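Wer hier schon länger mitliest, weiß, dass ich seit Januar mit Lungile Chauke an einem Roboterarm für die Gemeinschaftswerkstatt bastle (ja, immer noch, und nein, der Kaffeeautomat ist auch noch nicht repariert). Bevor wir am echten Gerät wieder etwas verbiegen, läuft jetzt alles erst einmal in der Simulation. Das Projekt heißt inzwischen Bisturwood, nach einem Tippfehler in Lungiles erster Konfigurationsdatei, den wir beide zu schön fanden, um ihn zu korrigieren.

Die Aufgabe klingt so harmlos, dass ich sie für einen Abend eingeplant hatte: ein längliches schwarzes Tablett greifen und sauber wieder absetzen, während ringsum auf dem Tisch Kleinkram liegt, der bitte liegen bleiben soll. Es sind dann doch ein paar Abende mehr geworden, und mein Ordner mit den Durchläufen ist gerade bei Nummer 93.

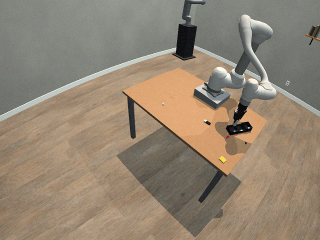 Tablett im Greifer, knapp über dem virtuellen Tisch. Der gelbe Klotz liegt vorne an der Ecke.

Am meisten Kopfzerbrechen hat mir die Höhe gemacht. Mein alter Wert für den Anfahrpunkt lag 6 Millimeter zu tief, und ich habe ewig an den Fingern herumgeschraubt, bis Lungile ganz freundlich fragte, ob ich denn die Tischplatte neu vermessen hätte. Hatte ich nicht! Die Griffkraft steht jetzt bei 79 Prozent, damit fühle ich mich vorerst wohl, und die Anfahrt habe ich so verlangsamt, dass man nebenher gemütlich einen Tee aufsetzen kann.

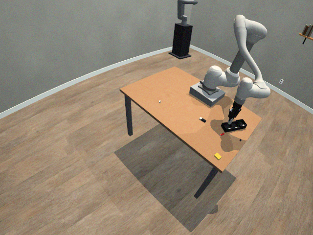
Lesezeit: 2 Minuten

Die Ansicht mit den Fingerspitzen am linken Teil des Tabletts mag ich besonders gern, weil man die Fächer so schön erkennt und auch, wie wenig Platz zu dem kleinen roten Teil darunter bleibt. Als Nächstes möchte ich den Greifpunkt weiter zur Mitte verlegen und dann 10 Durchläufe am Stück laufen lassen, ohne dazwischen an irgendeinem Wert zu drehen (das wird mir schwerfallen, ich kenne mich). Den zweiten Arm hinten auf dem schwarzen Sockel lassen wir bis dahin in Ruhe, obwohl Lungile schon Pläne für ihn hat.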